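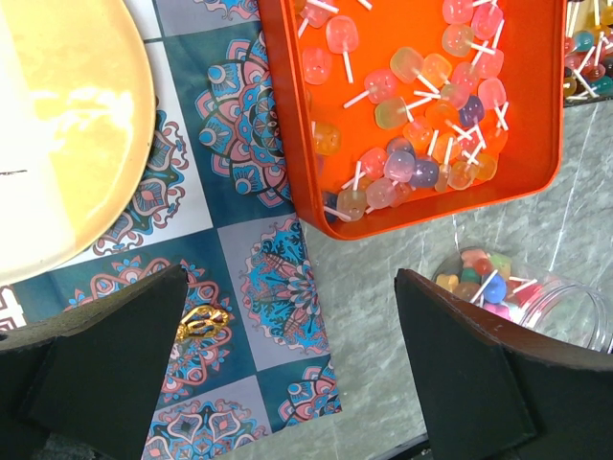 教材開発室Bruluraでは、小学校低学年の「形と敷き詰め」の学習を対象とした課題群Petekの授業試行に参加する学級を募集する。Petekは、平面図形の名称を覚える活動から、図形の性質に着目して分類・構成・説明する活動への移行を支援する課題群であり、色板、方眼紙、無地の紙片を主な教具とする。低学年の児童は、正方形を45度傾けて示すと「ひし形」や「ダイヤ」と呼び、水平に置いた正方形とは別の形として扱うことが多い。傾いた正方形が濃い青緑、白、灰色がかった薄紫に塗り分けられ、その中の飾り模様が一枚ごとに異なる布を見せた場合も、児童の発話は色と飾りに集中し、枠である正方形が同じ形であるという指摘は遅れて現れる。布に円い皿が載って一部が隠れていれば、見えていない部分の形をどう推測したかを問うこともできる。今回の試行では、このような向き・色・装飾・遮蔽の影響を受けた発話を教師がどう取り上げ、次の問いにつなげるかを記録する。

## 1. 募集の概要

| 項目 | 内容 |
|---|---|
| 対象 | 小学校第1学年または第2学年の通常の学級 |
| 募集数 | 20学級 |
| 試行回数 | 1学級につき8回(1回は1単位時間) |
| 試行の場所 | 各校の普通教室 |
| 担当者 | 学級担任、または算数を担当する教員 |
| 教具 | Bruluraから貸与 |
| 参加費 | 不要 |

1校から複数学級で応募できるが、採択は学級単位で行う。複式学級の場合は、該当学年の児童のみを記録の対象とする。算数の少人数指導を実施している学校では、試行の期間中、対象集団の編成を変更しないこと。

## 2. 課題の構成

Petekの課題は、次の順に実施する。順序の入れ替えは認めない。各回の導入に用いる日常場面の題材は、学級の実態に応じて差し替えてよい。

**第1回 向きの異なる同じ形**
同じ大きさの正方形の色板を、異なる向きで台紙に貼る。児童は「同じ」「違う」のいずれかを選び、根拠を述べる。教師は「正方形」という用語をこの回では先に提示しない。

**第2回 重ねる、回す**
前回の判断を、色板を実際に重ねて確かめる。目で見て同じと判断した場合と、重ねて同じと判断した場合とを、板書上で区別する。

**第3回 色と形の分離**
色は同じで形の異なる色板、形は同じで色の異なる色板を混ぜて配布する。分類の基準を児童に決めさせ、基準を言葉で書かせる。途中で基準を変えた班には、変更前の分類を消させない。

**第4回 敷き詰めの観察**
正方形のみ、直角二等辺三角形のみ、両者の混合による敷き詰めを提示し、隙間と重なりの有無を調べる。「しきつめる」の意味はこの回で確認する。

**第5回 敷き詰めの構成**
台紙の枠内を色板で敷き詰める。枠の辺に対して色板を傾けて置き始めた児童がいる場合は、枠の縁に三角形の隙間が生じることを全体で共有し、どの形で埋められるかを問う。傾けて置く児童がいない場合は、教師用の提示例を用いる。

**第6回 隠れた部分の推測**
敷き詰め模様の一部を円形の厚紙で覆い、覆われた部分にある形を予想する。予想は図に描かせ、必要に応じて言葉を添えさせる。覆いを外すのは、全員の予想が記入された後とする。

**第7回 繰り返しの単位**
模様を作る最小のまとまりを探す。児童が複数の異なるまとまりを挙げることを想定しており、一つに収束させる必要はない。まとまりを写し取った紙をずらし、元の模様と合うかを確かめる。

**第8回 設計と伝達**
児童は自作の敷き詰めを言葉だけで隣席の児童に伝え、相手は聞き取った内容をもとに色板を並べる。完成後に両者を比較し、伝わらなかった語を記録する。

各回の指導案は、本時の目標、提示する課題、予想される児童の反応、発問例、記録欄からなる。発問例は文言どおりに読み上げなくてよいが、下線を付した発問は全学級で共通に実施する。

## 3. 参加者に依頼する事項

### 3.1 事前研修

試行の前に、オンラインによる事前研修を2回受講する。前半の回では課題の構成と図形認識に関する先行知見を扱い、後半の回では児童の発話記録を用いた演習を行う。講師はThandeka Coetzeeが務める。講義は英語で行い、日本語の逐次通訳を付ける。資料は日本語版を配布する。

いずれの回も録画の視聴による代替が可能である。後半の回を録画で受講する場合は、演習課題を別途提出すること。

### 3.2 授業の実施

週に1回から2回の頻度で実施する。学校行事等により間隔が空いた場合は、次の回の冒頭で前回の板書を提示し、既習の確認を行う。その際、新たな説明を加えない。

Petekの試行は、教科書の図形単元に替えて行うものではない。年間指導計画上の位置付けは各校で判断し、応募書式の該当欄に記入する。図形単元の前に行うか後に行うかは採否に影響しないが、採択後の変更は事前に連絡すること。

### 3.3 記録

記録は専用の入力システムIstowを通じて提出する。各回について次の内容を求める。

- 実施した日の時限と、実際に要した時間
- 板書の画像(児童名が写らないように撮影したもの)
- 共通発問に対する児童の発話。できるだけ児童の言い回しのまま転記する
- 指導案から変更した箇所
- 担当者の振り返り(700字以内)

発話の転記では、誤答を修正したり、算数の用語に置き換えたりしないこと。「とがってるほう」「ななめの四角」などの表現は、そのまま分析の対象となる。指差しや色板の操作を伴う発話には、動作を括弧書きで補う。聞き取れなかった箇所は空欄とせず、「不明」と入力する。

授業の録音・録画は求めない。担当者が転記のために録音する場合は、各校の規定に従い、転記後に消去すること。音声ファイルをIstowに登録することはできない。
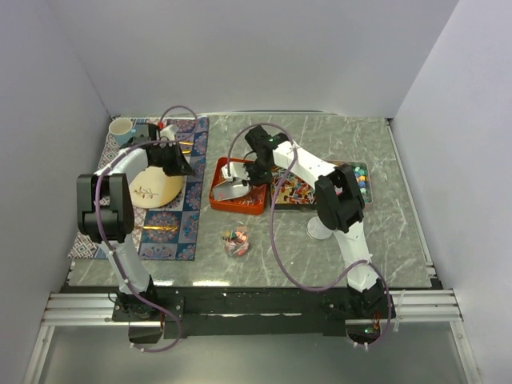

*灰色の大理石調の天板に設置された左右のロボットアーム。*

### 3.4 児童のワークシート

第1回、第6回、第8回のワークシートは、複写をBruluraに送付する。原本は児童に返却する。複写の際は氏名欄を覆い、各学級で付した整理番号のみを残す。整理番号と氏名の対応表は学校で保管し、Bruluraには提出しない。

ワークシートは評価資料としての使用を想定していない。正誤の印や評語を記入する場合は、複写を取った後とする。

## 4. 貸与する教具

採択された学級には、次の教具を一式として送付する。

- 児童用色板(正方形、直角二等辺三角形、長方形)
- 教師提示用の大型色板
- 敷き詰め用の台紙
- 第6回で使用する円形の厚紙
- 教師用提示例
- 指導案および記録の手引き

色板の一辺の長さは形の間でそろえてあり、直角二等辺三角形は正方形を対角線で切ったものに等しい。市販の色板との混用は避けること。学級の在籍数に応じて数量を調整するため、応募時には児童数を正確に記入する。転入等により不足が生じた場合は追加で送付する。

円形の厚紙の代わりに平らな皿を用いてもよい。その場合、縁の厚みによって覆われた部分の境界が見えにくくならないか、児童の座席から事前に確認すること。

試行の終了後、色板と大型色板は返送する。送料はBruluraが負担する。台紙と印刷物は返送しなくてよい。

## 5. 応募資格

次の条件をすべて満たすこと。

1. 試行の期間を通して、同一の教員が対象学級の算数を担当する見込みであること
2. 学校長の承諾を得ていること
3. 事前研修を受講できること
4. 学校または個人の端末からIstowに接続できること

算数教育の研究歴は問わない。初任者も応募できる。過去にBruluraの別の試行に参加した教員の応募も受け付けるが、同一条件の場合は初めて参加する学校を優先する。

特別支援学級での実施を希望する場合は、応募前に問い合わせること。課題の分割や教具の変更が必要となるため、本募集とは別の手順で調整する。

## 6. 選考

選考は書面により行う。学校規模、地域、学年、教科書の図形単元との前後関係が偏らないように学級を選ぶため、応募書式の記述の優劣のみで採否を決めることはない。応募が募集数に達しない場合は、受付期間を延長する。

応募書式には、次の内容を記入する。

- 学校名、所在地、児童数、対象学級の在籍数
- 担当教員の氏名と、低学年を担任した経験の有無
- 図形単元の実施予定時期
- 図形の指導で児童の理解を見取りにくいと感じた場面(自由記述)

自由記述欄には、具体的な発話や作業の様子を記入する。指導上の成果を記入する必要はない。

## 7. データの取り扱い

収集した記録は、Petekの改訂と、低学年児童の図形認識に関する分析に使用する。報告書では学校名、教員名、児童名を公表しない。発話例を掲載する場合は、学年と回の別のみを付す。

保護者への説明文書はBruluraが作成し、採択後に学校に送付する。各校の書式に合わせた体裁の変更は可能であるが、利用目的と保管方法に関する記載は変更しないこと。同意が得られない児童も授業には通常どおり参加し、当該児童の発話とワークシートを記録から除外する。参加者は、試行の途中でも理由を示さずに参加を取りやめることができる。

分析の担当はRenata Zalewska(Iscombe分室)である。参加学級には、当該学級の記録の集計と、全体の分析結果の要約を返却する。要約の返却前に、指導案を校外で配布することは控える。校内研究での使用に制限はない。

## 8. 日程

募集は4月に開始する。採択の通知後、事前研修、教具の送付、授業の試行の順に進める。事前研修は月曜日の16時に開始する。具体的な日は採択通知に記載する。授業の開始時期は学級ごとに設定できるが、最終回までを同一学期内に終えること。

## 9. 応募方法と問い合わせ

Istowの募集ページから応募書式を取得し、必要事項を入力の上、同じページから提出する。学校長の承諾書は、署名または押印したものをPDF形式で添付する。郵送による応募は受け付けない。提出後は受付番号が自動で表示されるため、採否の通知まで保管すること。

課題の内容に関する問い合わせはThandeka Coetzee、記録とデータの取り扱いに関する問い合わせはRenata Zalewska宛てとし、いずれもIstowの問い合わせ欄から送信する。日本語での問い合わせには日本語で回答する。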